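Is it worth keeping old desktops going, or am I kidding myself?

tamer_srour
Posted in April, 38 replies

Our parish history group has been offered a stack of old office desktops by Damwood, free if we collect. The chap there reckons they'll "do another ten years easily". I have my doubts. Has anyone run machines this old for ordinary typing and scanning?
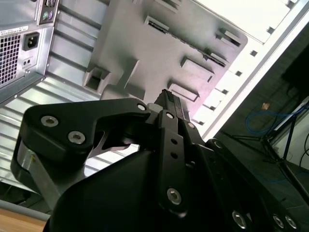 Free computers are rarely free, in my experience. You pay in evenings. Last time it was a dead supply and a hunt for the right lead. If a tower still has the green and purple round sockets on the back for keyboard and mouse, that gives you a fair idea of its age, and I wouldn't trust it with 3876 scanned parish records.

gudel_fan
Rubbish. I've got one with those sockets and it has never missed a beat. Swap the disk, put more memory in, done. Cost me less than a takeaway.

anas_k
One machine behaving itself proves nothing. What does it draw at the wall? Our meter went up by about 548 units the year we left two of them on all day.
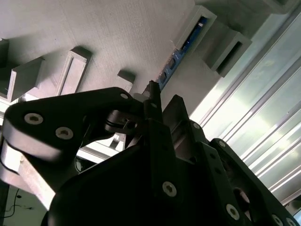

Anas again. Storage is the other thing people forget. You need somewhere to put the spares, and they breed. I'd want a proper place for every part, like those grey box-shaped holders and the open frame fixed to the flat panel, before I said yes to a single tower. Otherwise it's biscuit tins under the stairs.

gudel_fan
Biscuit tins work fine.

tamer_srour
They don't, I've seen yours. Eskola quoted us 3892 for new ones, all in, and I don't believe that figure either.

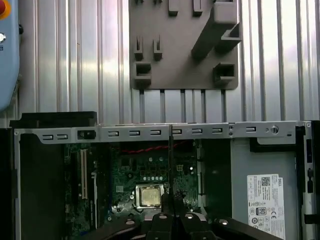

So I'm inclined to take two from Damwood, not the whole stack, and see how they cope with the scanner. If either one plays up before the summer they can both go back.

windedia_user
Ask who wipes the old disks first. "Already done" isn't an answer, get it in writing.

anas_k
Agreed on that, if nothing else.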